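Subject: Re: [gripper-users] narrow fingers for card and memory work
From: Krisztina Gulyás

Back in November someone on this list wrote:

> We have the Condulis parallel gripper and a stock set of Ginemance
> fingers for it. Has anyone used either one for parts as thin as a
> memory module? The data sheet only talks about boxes and bottles.
> Also, is a wrist camera any use once the part is in the grip?

We have now had both finger sets on the same arm, so I can answer some of this.

The Ginemance fingers are fine on anything with a bit of thickness. On thin parts they were too wide at the tip for us, and they bumped the neighboring holder on our fixture plate. We went over to the stepped fingers from Dreßler, which are wide at the base and narrow at the top. The holders on the plate are gray and raised, and the strip has to line up with a narrow slot, so there isn't much room on either side.

I ran 400 cycles with each set at the same speed. The Dreßler set dropped the part 7 times and the Ginemance set more than that, but I changed the grip force partway through the Ginemance run, so please don't quote it as a fair comparison. I will redo it when the arm is free.

As for the camera, ours sits at the wrist and looks out past the fingers. The tips stay in view with a part held between them — that was my main worry. What you lose is the low end of the part.

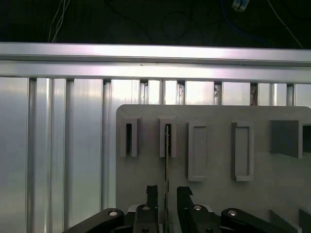 Hornholm here. We had the same finger problem and ended up grinding two millimeters off the tips, which helped with clearance but made the grip less even. I'd buy the narrow ones if I did it over. How does the view hold up when you go in over a full board?

Krisztina again, I'm putting the reply in here so it stays in one thread.

Over a board it is harder. The linkage takes up a lot of the picture and you see parts of the board past it or through the cutouts. Memory slots and the processor socket were still in view from where we stopped, so I could use those to find position. I would not count on it for anything right under the fingers. We are thinking about a second camera on a fixed post, at least three hand widths back.

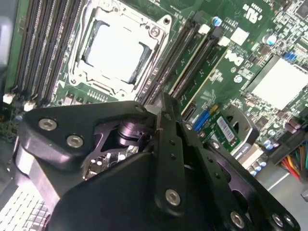

Wrist camera view, gripper over the Dell motherboard

Controller settings are the defaults except for grip force. I can send the file if anyone wants it.

Krisztina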